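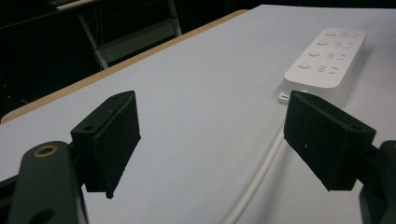 3.2 Selection and alignment of the anthology texts

The corpus consists of 100 short poems in English translation, drawn from four anthologies and paired with their source texts. Prose excerpts from philosophical works were kept in a separate file, as their line breaks are editorial and cannot be compared with those of verse. Each poem was aligned by couplet. Where a translator had merged two couplets into one sentence, the merged unit was kept whole and tagged.

Figure 1. Gripper fingers over a white tabletop.

Two readers coded each unit for season words, place names and first-person pronouns. The last category caused most of the disagreement: the source lines often have no stated subject, and translators supply "I" or "we" at different points. We followed the scheme of Dagdag (2025) and marked a pronoun as added only when no word in the source line could account for it. A subset of 25 poems was coded again in August by a third reader. Titles were left out of all counts – several were written by the anthologists – and so were dedications.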